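Home Safety Quick Tips – Locks, Doors, Sheds
Trurnonside Neighborhood Pages, August 2008

Rushed this month, sorry. Bits and pieces folks sent in plus my own. Mostly break-in stuff after the garage thefts over on the Liltmont side. Cheap fixes, one evening each.

Front door first. Open it, look at the strike plate on the frame. If the screws are the short ones that came in the box, they only bite the trim. Take them out one at a time, put in 3 inch screws, long enough to reach the stud. Drill a pilot hole or you'll split the jamb. Snug, then a quarter turn. Don't run them in with the drill on high, I stripped two that way.

Hinges. Same deal, one long screw per hinge, the hole nearest the stop. If the door opens outward and the pins show on the outside, get hinges with a set screw or a security stud. Hardware store will know what you mean.

Deadbolt sticking? Not oil. Oil gums up by winter. Dry graphite, one puff, work the key in and out, wipe the key on a rag you don't like. If it still sticks the door has sagged, check the top hinge. Rub lipstick or chalk on the end of the bolt, throw it, see where it marks the plate, then file the plate a little on that side. Don't force it, keys snap.

Sliding door. Cut down broom handle in the bottom track. Old trick, still good. Measure with the door shut and cut a hair short so you can get it out again in a hurry. Also check the lift – grab the door and try to heave it up. If it moves a lot, put a couple of pan head screws in the top track and leave them sticking down just far enough that the door clears.

Garage. Side door is the weak one, everybody locks the big door and forgets it. Treat it like the front, long screws and a real deadbolt. Cover the window, frosted film goes on with soapy water and a squeegee. Cut it oversize, trim after. And take the opener out of the car if you park in the driveway!

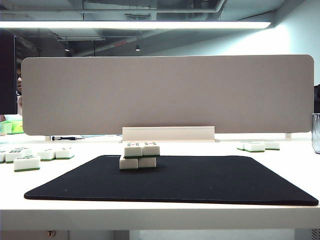
Four mahjong tiles stacked on a black felt mat.

Felt is good for more than the card table, by the way. Scraps of it behind a door chain stop the rattle and the scratched paint. Also under a cash box or a small safe so it doesn't chew up the closet shelf. Bolt the safe down anyway. A small one that isn't bolted is just a handy carrying case for whoever takes it.

Shed hasp. Go look at yours now. If you can see the screw heads when it's locked, anybody with a screwdriver is in. Swap them for carriage bolts, round head outside, washer and nut inside. Smear of thread locker on the nut. I used a Sikau padlock on mine, the closed shackle kind, no complaints so far but its only been through one summer. Hang it keyhole down so rain doesn't sit in it.

Lights. Motion light over the back step, aimed down and a bit toward the house. High enough that it can't be unscrewed from the ground. Walk the yard after dark and see where it picks you up. If it trips every time the neighbor's cat goes by, turn the sensitivity down a notch before you give up and switch it off for good.

Bushes. Under windows keep them below the sill. Thorny ones are fine there, wear the long gloves.

Serial numbers. Frida Dalsgaard wrote in that she got her mower back because she had the number on an index card in the kitchen drawer. So write them down. Mower, bikes, drills, TV. Engrave something on the tools too, an engraver is cheap, or borrow one. Practice on a scrap first, they skate around. Clean and dry the spot, tape round it, go slow. Bikes, do it under the bottom bracket.

Spare key. Not the mat, not the flowerpot, not the fake rock. Give it to a neighbor you like. If you must have one outside get a combination box and screw it into framing, somewhere off the front. Change the code after the painters leave.

Going away – lamp on a timer, two lamps better, different rooms, different times. Stop the mail. Have somebody put your can out and bring it in. Don't say on the answering machine that your out of town.

Alarm batteries. Dudek panels, the older ones, the backup sits bottom left behind the cover. Call the monitoring company BEFORE you open it or you will meet a deputy in your socks. Write the date on the new battery in marker.

Spent $116 on all of mine, and most of that was the deadbolt and the light. The screws were next to nothing.

More on window locks next time if I get to it. Send yours in, keep them short please.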